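Boxes & Cards: your questions

Last updated April 13, 2019. Answers by Tuncay Yüksel, packing side. Quick ones, sorry, busy until May.

What do you pack?
Small boxes, flat cards, gift sets. Not glass. Not food.
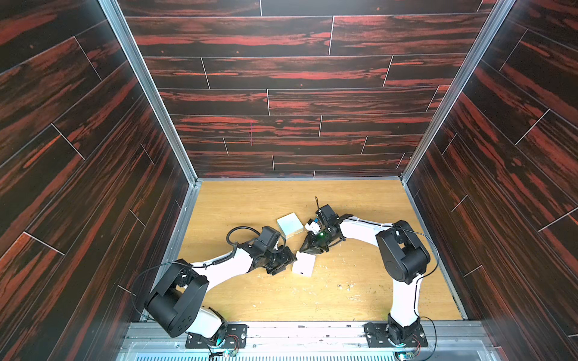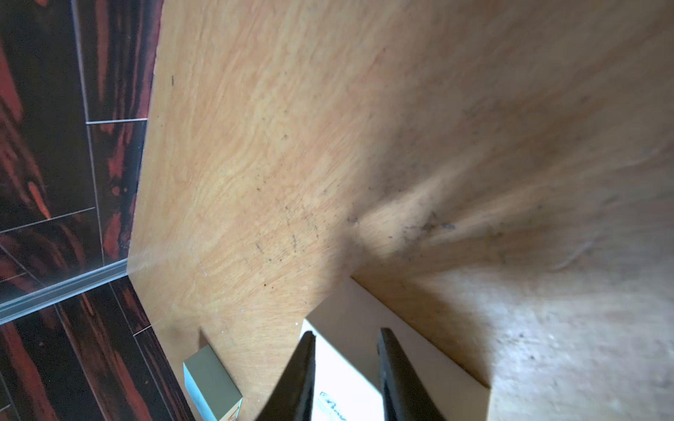
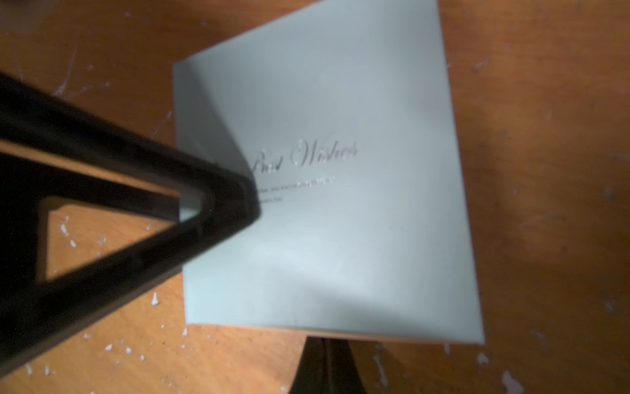
Can you put a card in with my order?
Yes. One card per box, 82p extra. Plain or with a greeting, your choice. The pale blue one with "Best Wishes" in silvery script is the safe pick if you dont know the occasion. Goes with most things. We can write a name inside, 13 letters max, anything longer gets squashed. Tell us in the order notes, not by phone.

Do the white boxes come in other sizes?
Two sizes. Stamau is the small, Darnar is the flat one. Large is out of stock, back in May hopefully.

Will the card get bent?
Shouldn't. Card goes in last, on top, face up. If it does arrive creased send us a photo and we'll post another. Keep the box till then please.

My wooden table gets scuffed when I pack at home. Any tips?
Old tea towel underneath. Wipe up grit first, thats what does the scratching. Don't drag boxes, lift them.

Minimum order?
146 boxes for trade. No minimum for everyone else.

Biggest order?
3000. Needs four weeks' notice. Ask first, we may say no in the run up to Christmas.

Can I collect?
Yes, from the Drodau unit, mornings only. Bring your order number. Side door, the front one sticks.

Is Eren paper still avaliable?
Cream only. White is finished.

Refunds?
Unopened packs, yes. Cards with a name written in, no.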